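Two-arm stacking: stock parallel fingers vs. soft pads, and where to put the wrist camera

Forum: Manipulation Hardware > Grippers and End Effectors

jirn_ops
Posts: 214

We have two small arms facing each other across a tabletop and have been running block stacking with both. I want to settle on one finger design before we commit to a larger batch of recordings in May. Candidates are the Zistivard parallel fingers, which are angular with cut-outs, and the Howlader straight fingers with a silicone face. Same gripper body, same stroke, same controller settings.

Test was simple. One arm picks a cube, carries it to the stack, sets it down, and opens. The other arm holds off at a fixed standby pose with its fingers open, so its wrist camera gets a view of the placement. Nine placements per finger type. A placement is good if the stack is still standing after the fingers clear.

Zistivard: 9 of 9.
Howlader: 7 of 9. Both failures were on release, with the cube dragged sideways as the fingers opened.

My reading is that the silicone is too tacky for light wooden blocks. I would like to hear from anyone who has run the same parts on something heavier.

kettle_black
Posts: 1,087

Nine is a small sample. Two failures out of nine against none out of nine does not separate the two designs. You would see that split fairly often with identical fingers.

What was the opening speed? If you open at full rate, the face that lets go last will always pull the part. That is a controller issue and it will show up with any compliant pad.

jirn_ops
Posts: 215

Opening speed was the default. I did not change it between runs. I take the point about sample size, but both failures had the same mode, and I have seen the same drag by hand when I open the Howlader fingers slowly on a cube.

The placement I care about is the hard one, where the layer underneath is a flat block and the cube comes in with a few degrees of tilt. The compliant contact has to let the cube rotate flat before release. With rigid fingers the cube keeps its tilt until you push down. With too much grip on the face, it keeps the tilt even then.

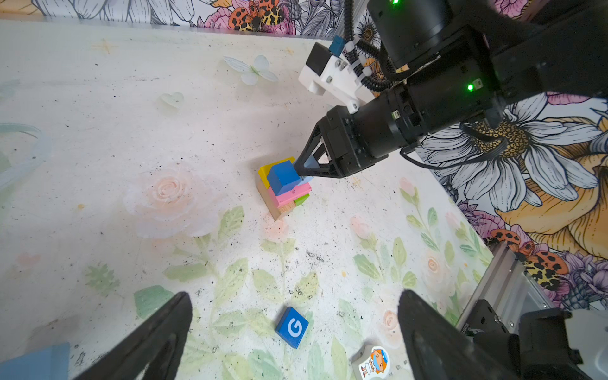

So the downward push is part of the sequence now. The arm lowers to the planned height, goes a little further, waits, then opens. I left the push distance the same for both finger types, which may be unfair to the Howlader set. It probably wants a longer dwell.

Ingeborg Hamann
Posts: 62

I ran the Howlader fingers at Jirnstead on molded plastic housings, which weigh a good deal more than a toy block. No drag on release. The mass of the part was enough to break the contact. For light parts we dusted the silicone with talc, and that worked until the talc wore off, so I can't recommend it for long sessions.

I disagree with the longer dwell. Dwell does nothing for tack and may increase it. Open in two steps instead: a small opening at low speed, stop, then the full stroke.

sprocket_9
Posts: 340

Two-step opening, yes. We do the same and it costs almost no cycle time.

A different question: how useful is the standby arm's wrist view? In our cell we tried using the second arm as a viewpoint and dropped it, because its own fingers took up too much of the image once the gripper was open less than halfway. We went to a fixed overhead camera.

jirn_ops
Posts: 217

It depends on the pose. With the fingers wide apart the stack sits in the gap and the contact between cube and layer is visible from slightly above. The fingers do cover the lower corners. I can live with that, as nothing of interest happens there during placement.

What I would not do is use that view alone for tilt estimation. Part of the layer behind is hidden by the one in front, and the estimate gets poor for anything at the back of the stack. The placing arm has its own camera on a printed bracket, but that one looks along the fingers and sees very little of the contact.

kettle_black
Posts: 1,088

Then you have two cameras that are each weak at the thing you are measuring. I would put the overhead back.

Also, get a plain table surface. Every printed background I have worked with has cost me time in segmentation. Pale prints are the worst because the edges come and go with the lighting.

Nilmini Talukder
Posts: 501

Strong disagreement on the plain table. If the policy is learned and you train on a bare white surface, it will fail on the first surface that has anything on it. Leave the print. Leave the odd flat item lying around as well. If your segmentation is color thresholds, that is what should be replaced.

On cameras I am closer to kettle_black. An overhead is cheap. But the standby wrist view has one advantage, which is that you can move it. We shift ours by a few centimeters between episodes and the learned placement got noticeably less sensitive to mounting error.

kettle_black
Posts: 1,089

I was talking about a measurement setup for comparing fingers. For that you want as little variation as possible. Training data is a separate matter and I have no objection to the clutter there.

Nilmini Talukder
Posts: 502

Fair. For the finger comparison, fix everything.

sprocket_9
Posts: 341

One mechanical note. Check the cable run on the placing arm. We had corrugated sheathing that went stiff at one end of the wrist range and it pushed the wrist over by around 2 degrees. That looked exactly like a gripper problem for a while. Clipping it further up the link — and leaving more slack at the bracket — took care of it.

jirn_ops
Posts: 220

Checked. There is some preload from the sheathing at the far end of wrist roll, though less than sprocket_9 had. I have moved the clip.

Reran the Howlader set with the two-step opening from Ingeborg's post and no change to dwell. All placements held, including the tilted ones. So kettle_black was right that the controller default was a large part of it, and my first comparison should be ignored.

I still prefer the Zistivard fingers for this job, mostly because the narrow tips leave more of the cube visible. Next step is to repeat both with the overhead in place. If anyone has the Sistov controller running with a force threshold on the downward push, I would like to see the parameters. Mine is position only at the moment.

Ingeborg Hamann
Posts: 63

We have the Sistov on one cell. The threshold works but the reading drifts as the motors warm up, so zero it before each placement, with the arm stationary and the part already in the grip. I will post our parameter file when I am back at the bench.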